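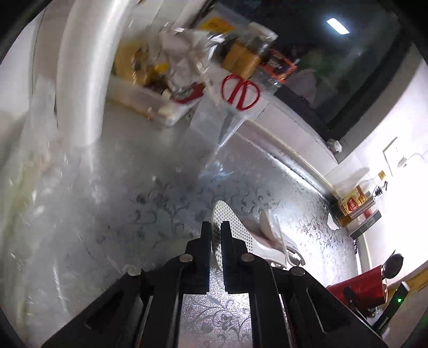
A shiny covered table, with scissors, packets and a big clear bag on it.

Does a see-through cover really keep a table clean?

Lots of families put a sheet of clear plastic over the table. Grown-ups will tell you it keeps the table clean. Is that true? Let's not believe it too quickly.

Look at the table in the photo. Under the plastic there is a silver-grey surface with swirly flowers and vines. If somebody spilled juice on that table, the juice would land on the plastic. The pattern underneath would stay dry, as long as the juice didn't creep in at the edge. So the cover does protect something. But the juice hasn't gone away, has it? It is sitting on top, waiting for a cloth. A cover doesn't clean anything. It only moves the mess to a place that is easier to wipe.

Why is it so shiny?

Smooth plastic bounces light back in one direction, a bit like a mirror. That is why you can see bright streaks across the cover, and why part of the pattern is hard to make out. Cloth is bumpy. It scatters light every which way, so it looks dull. Shops like to say that shiny means clean. Don't fall for it! A sticky patch can shine just as well as a clean one.

See-through bags: clever or not?

People say a clear bag helps you find things. Sometimes it does. You can spot the red handles of the scissors straight away, and the yellow packages too. Now try to say what is in the bag and what is only lying on top. Not so easy. When a plastic bag is crumpled, every fold bends the light a little and hides what is behind it. A clear bag works well when it is smooth and not too full. When it is stuffed, you may have to dig about like everyone else.

A tray is less exciting, but it is hard to argue with. Small packets stay in one place and you can carry them all at once. It won't sort them for you, though.

What are the holes for?

Near the front is a white oval thing covered in small holes. Holes like that can let water or air through, or let small bits fall and keep big bits back. Which job does this one do? We can't tell just by looking, and a good detective says so. The white ceramic piece beside it is shaped like a spoon, so that one is a bit easier to guess about.

Test it yourself

The makers of the Tenholm table cover say it "wipes clean in 3 seconds". We wanted to see that for ourselves. In the Clestgate kitchen we put a blob of jam on one and left it for 40 minutes. It took 2 goes with a damp cloth, and a lot longer than 3 seconds.

Try it at home with a drop of jam on a plastic lid and another on an old rag. Ask a grown-up first. Which one comes clean sooner – and is it really clean, or does it only look it? Run a dry finger over both and see if it sticks.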